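Drarka Student Robotics Project
Progress report to the Relus fund
15/11/2018

Prepared by Nabila Benkirane, project lead

Summary

The project is on schedule in two of its four work areas, ahead in one and behind in one. Students have a working table setup, a written recording procedure and a first set of usable demonstrations. Training on those demonstrations has started later than planned. We are not asking for a change to the budget.

Students and staffing

The group meets twice a week after classes and has 20 students on the roll. Magdy Bennani teaches the hardware sessions and I teach the rest. Tianyou Ding joined us at the start of term to help with software and has taken over the weekly check of the recordings. Two students left because of schedule conflicts and their places were filled from the waiting list.

Sena Abubakari, a second-year student, is now session lead for the recording team. She keeps the log, assigns turns at the table and decides when a take has to be done again.

Work completed

Table and frame. The work table and the aluminum rails beside it were finished in the first month. Students did the cutting list and most of the assembly. One rail was ordered too short and had to be bought again, at a cost covered by the hardware line.

Hand-held grippers. The students operate the grippers by hand, one in each hand, and the recordings are used later as training data. We have had to redo the cable routing once. The first layout pulled on the connectors whenever someone reached across the table.

Recording procedure. The procedure is now a two-page sheet. It covers the starting position of each object, what the operator says before a take, and how to label a bad one. New students practice with it for one session before their takes are kept.

Demonstrations. The target for the full year is 1,257 takes. At the close of this period we had 534 that passed the check. The most common reason for rejecting a take was an operator starting before the recording did.

Spending

Spending is within plan. The largest item this period was cables and connectors from Ouazzani. We have 1,000 dollars left in the hardware line, which we intend to hold for spare gripper parts. The travel line has not been touched and will be used for the Nodance student meet if our entry is accepted.

Problems and delays

Training is three weeks behind. The computer we planned to use was shared with another course, and long jobs were stopped when that course needed it. Abdelilah Ouali in the computing office has given us overnight use of a second machine, and we expect to recover most of the lost time by the end of January.

The second problem is uneven practice. A few students are very comfortable with both grippers and the rest tend to let them take over. Sena now posts the turn list in advance, and each student has to complete a full set before anyone gets a second one.

Current work

The recording team has moved on to two-handed tasks with light, flat objects. These are harder than the blocks used earlier — a tray slides when only one side is touched, and students have to plan where each gripper will go before they begin. We are using a plastic tray and a striped mat on the board. Tray takes are slow for now, and we have set aside four more sessions for them. 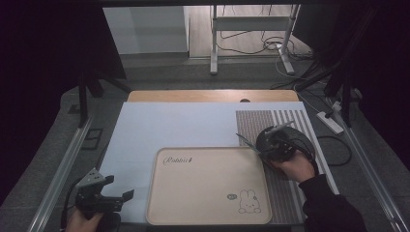
Plans for the next period

Finish the tray set and check it before adding any new objects.

Run the first full training job on the second machine and report the result, including failures.

Submit the Nodance entry. Magdy will supervise the written part.

Print a shorter version of the procedure sheet for the table. Students have asked for one they can read while wearing the grippers' cables over the arm.

The next report will follow at the end of the spring term, with the full spending table attached.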